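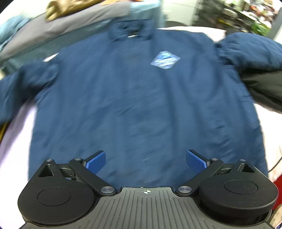 *Item 2: navy padded jacket, laid out flat, face up.*

**Fuststead House, Linen and Clothing Working Group**
Minutes, 28 April 2019
Chair: Arne Teuber

**1. Minutes of the February meeting**

Accepted with one correction. Under storage, "Brutwood shelf" should read "Brutwood chest." The chest has not been moved.

**2. Padded jackets**

2.1 The group reviewed the folding method for padded jackets. The jacket is to be laid flat, front up, with the collar at the top and both sleeves out to the sides. Creases across the chest are to be smoothed by hand toward the hem.

2.2 Sleeves are folded in across the chest, one over the other. The hem is then brought up to the collar in two folds. Rolling was discussed and not adopted for this type of garment.

2.3 Where the sleeve lining has turned outward at the cuff, it is to be pushed back in before the first fold. The chair asked that this be added to the sheet on the inside of the closet door.

2.4 Chest patches are to face up in the finished fold so that jackets can be told apart on the shelf.

2.5 Zippers: closed fully before folding. A request to leave the top of the zipper open on jackets with a raised collar was held over.

**3. Storage bags**

3.1 The Grasero bags ordered in February have arrived. The order was for 100 bags. The invoice total is 2,735, including delivery, against a budget line of 2,000. The difference is to be taken from the laundry line.

3.2 Padded jackets go one to a bag. The bag is closed without pressing the air out.

3.3 Schnyder has quoted for replacement shelf liners. The quote gives no thickness. Chair to ask.

**4. Blankets and bedrooms**

4.1 Fleece blankets are to be folded before the bed is made. The blanket is spread out fully, checked for lint, folded in half lengthwise, and then folded in thirds.

4.2 Fleece is to be washed separately from towels. The group noted that the present laundry sheet allows the two together. The sheet is to be corrected.

4.3 Order of work in a bedroom was agreed as follows: clothing, blankets, bed, floor. The earlier sheet had the bed first.

4.4 Blankets not in use go in the Brutwood chest, at most 5 to a stack. Fold edge to the front.

4.5 The blue fleece was used to go through the folding steps in 4.1. The bed in the same room had not been made at that point.

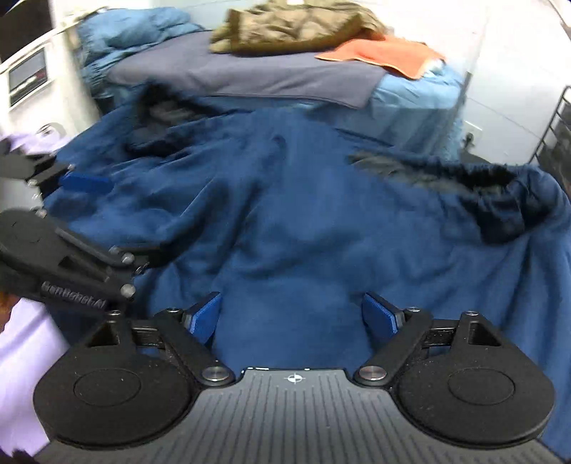 **5. Actions**

- Add sleeve lining step to closet door sheet: Arne Teuber
- Correct laundry sheet, fleece and towels: Arne Teuber
- Ask Schnyder for liner thickness: Arne Teuber
- Reissue bedroom order of work: open
- Zipper position on raised collars: held over to next meeting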